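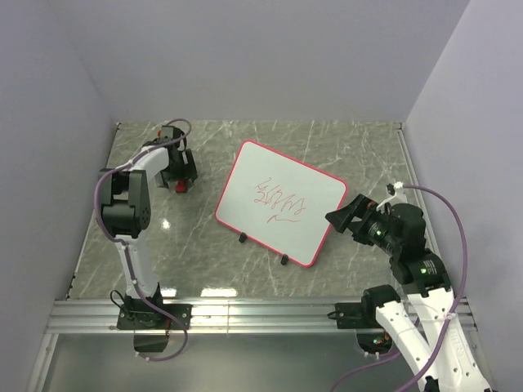
Red marker on a small whiteboard

POLITICS ON SCREEN | Interviews | TV

Signe Sandberg on "Sillent," coalition math and why the budget gets its own episode

By Aravind Mudaliar
5 October 2024

14 comments | Share this

Quick one today, I have a train. I talked to Signe Sandberg for longer than either of us planned and I'd rather get it up rough than sit on it for a month.

If you haven't seen "Sillent" yet: six episodes, 33 minutes each, subtitled, on Flastlow. It's set in the city of Fisance, which is made up, and follows a deputy mayor who ends up holding a coalition together after her boss resigns over a parking contract. A parking contract! I was sold right there. Sandberg wrote it with Teemu Räsänen. Kerttu Jääskeläinen plays the deputy, Ilse Brandt, and she's very good, more on that below. Mild spoilers through episode four, none after.

I started by asking why local government. Most political dramas want the top job, the big desk, the helicopter.

"I didn't know anything about the big desk," Sandberg said. "I knew about meetings that start at five thirty and end when the building closes. I covered them for a newspaper for seven years. You sit in the back, there's a radiator, a man is angry about a bus stop. And then at ten at night four people who can't stand each other decide where a school goes."

She left the paper in July, some years back, and says she had no plan at all. Wrote a stage play first, two characters, a mayor and the mayor's driver. It ran for a short while in a small room and she describes the reviews as "polite." Pirjo Hämäläinen saw it near the end of the run. Hämäläinen runs the production company that also has her name on it, and she asked Sandberg whether there was more city behind the two people in the car.

"I said yes. There was no more city. I went home and made a city."

Fisance came first as a budget, before it had streets or even a name. Sandberg and Räsänen built a full set of accounts for the place -- revenue, debt, what the ferries lose every year, what it costs to heat the swimming hall. None of that is read out on screen. But it's why the arguments work, I think. When somebody in the show says there is no money for the swimming hall you believe them, and then in episode three you find out where the money was.

"Teemu did the numbers," she said. "He's annoying about it. I'd write a scene where Ilse promises a new library branch and he'd call me and say she can't, the loan isn't renewed until spring. So I'd have to write her promising it anyway and knowing. Which was better. I didn't tell him that for a long time."

The coalition has five parties in it. I asked whether anyone at Flastlow had asked her to cut that down, because I had to draw myself a diagram after the first episode.

Long laugh. "Every meeting. Could it be three? Could it be two and a friendly independent? I said, if it's two parties it's a marriage, and people have seen that show. With five you always have somebody you forgot to call."

Forgot to call is the whole plot of episode two, basically. Brandt phones four leaders and misses the fifth, the smallest, the guy with one seat. By lunch he's talking to the opposition. It's twenty minutes of people walking fast and one very slow elevator.

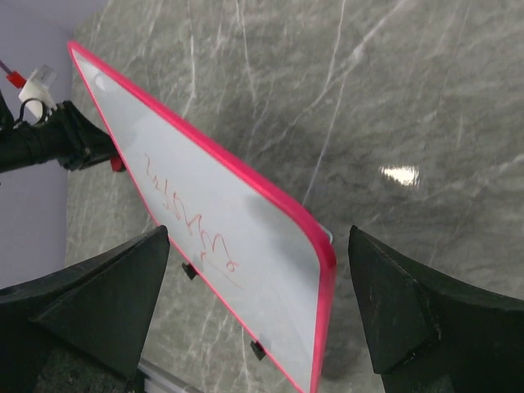 Handwriting in red, pink-red frame

OK, the budget episode. Episode four. All of it takes place on one night in one committee room, and I'll admit I put it off for a couple of days because it sounded like homework. It's the best thing in the series. There's a stretch where they go line by line through cuts, and the camera stays mostly on whoever is not speaking.

"That was Kerttu," Sandberg said. "In rehearsal she asked me what Ilse does when she's losing. I had written speeches. She said no, when this woman is losing she gets very interested in the paper in front of her. She turns pages. So we cut two speeches, and I was sore about it for a week, they were nice speeches."

I spoke to Jääskeläinen briefly by phone afterward and she remembers it a little differently. In her version she only asked for one speech to go and Sandberg cut the second "out of spite." Both of them seemed happy enough with how it came out.

Jääskeläinen also told me she sat in on real council meetings to get ready. She wouldn't say which city. What she noticed was the food. "They eat all the time, and it's terrible food. Old rolls, candy. They're there for hours and they're hungry. I asked for rolls in every scene and the props people started to hate me." Go back and look, there's a roll in her hand in the resignation scene.

I wanted to push Sandberg a bit on the politics of it, so I did. There's a complaint going around, I've had it in my own comments, that "Sillent" is too kind. Everyone has a reason. Even the parking contractor gets a sad scene with his daughter. My own view is that the show lets the old mayor off too easy, he goes to his summer house and we're supposed to feel for him a litle, and the people who lost their jobs over the contract get about two lines between them.

She didn't duck it. "I think that's fair about the mayor. We had a scene with one of the parking attendants. It was long and it was in the wrong place and we took it out, and we should have found another place for it. I think about that one." Then, after a bit: "But kind, no. I don't agree. I think if you show a person's reason and they still did the thing, that's harder on them. If he's a monster you can stop watching him."

I'm not all the way there with her on this. A show can understand a man so thoroughly that it runs out of time for anybody else. But it's a better answer than I get from most people in office.

Speaking of which. Do politicians write to her? They do. A lot. She says the letters split into two piles, the ones who say it's exactly like their town and the ones who say it's nothing like their town and please could she stop. One council member sent her a corrected version of the standing orders from episode one, with the page marked where Brandt calls a vote she has no right to call.

"He was right. I was mortified. I had been so proud of my procedure. Teemu wants to use it in the next season, have somebody find it and challenge the vote. So now it's a plot."

So there is a next season? She went quiet, then said she was allowed to say they're writing. Hämäläinen, when I emailed her, said the same thing in fewer words. Flastlow hasn't announced anything and I don't want to get anyone in trouble, so: they're writing. Make of it what you want.

What I did get is that she wants an election in it. The first season doesn't have one, and I hadn't even noticed until she pointed it out. All those votes, all of them indoors, and no voters. In the second she wants Brandt out on the doorsteps, and bad at it.

"She's good in a room with people who know the rules. Put her on a porch with a woman who wants to know why the ferry was late, and she starts explaining the ferry budget. I've seen this happen to real people, smart people. You want to pull them away by the sleeve." The seat, she said, will come down to fewer than 1000 votes, and Räsänen has of course already worked out which neighborhoods.

Last thing I asked was what she watches herself. Not politics, she said. Baking shows and one about auctions. She did say she still goes to a council meeting now and then where she lives, sits in the back, doesn't take notes. The others assume she's there for research. "I'm there for the bus stop," she said. They moved it and now she has to cross the road.

Watch with the original audio if you can, the dub flattens Jääskeläinen's voice and she does half her work with it. And start with episode one even if somebody tells you you can skip to two. The thing with the keys matters later.

Comments are open, be nice about spoilers for five and six. I'll try to answer tonite if the train has wifi.

Filed under: coalition politics, subtitled drama, Sillent, interviews

14 comments | 33 shares | Email this post

Older post | Newer post

Contact | Copyright 2024 Aravind Mudaliar | Back to top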